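2018-12-16

Up at seven, porridge, then the bus. Cold enough that I wore the big gloves and then lost one on the way and had to go back to the stop for it.

Colette Royer had already put the heating on when I got in. The green cloth was creased from being folded in the cupboard since October and neither of us felt like ironing it, so it went over the table and up the back as it was. I like the colour better than the grey one we had before. It makes the small things easy to pick out, and small things were all we had on the list today.

We did the pink cubes before lunch. They are plain little things but they look well on the green. The golf ball is from the box Martti Kiiskinen brought in, left over from his days at Ballside, and it rolls if you so much as lean on the table. I spent a good part of the day putting things back where they belonged. 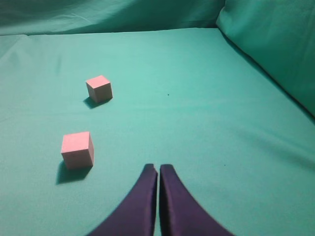
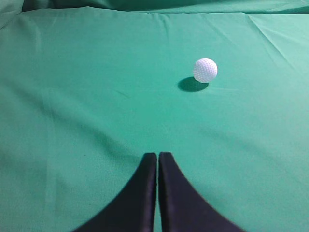
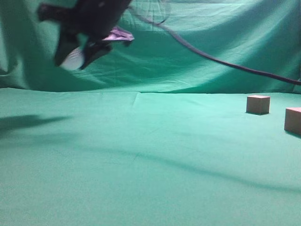 Lunch was soup from the flask and half of Colette's cheese roll. She wants to go to her sister's for Christmas but the trains are bad and she may end up hiring a car. I said I would feed the cat if it came to that.

Martti rang at two to say the parcel from Horgate had not turned up. He had been told 30 pounds for delivery and then charged 165 for the lot, and he wanted me to look out the paperwork. Found it under the kettle tray. The price on it is the one they charged him, so he will have to pay it.

In the afternoon my back was stiff from bending over the table. Must ask about a higher stool. Colette thinks there is one in the upstairs store with a torn seat, and a torn seat would not bother me.

Put the cubes in the biscuit tin and the ball in with the others. The cloth stays up for tomorrow. I do want to iron it before we start again, or at least the part that hangs at the back, but I said that last time.

Home by six. Sausages and the last of the cabbage. Wrote 11 cards and ran out of stamps. Need to get more in the morning, and tape, and something for Martti's boy, who is nine now and likes maps.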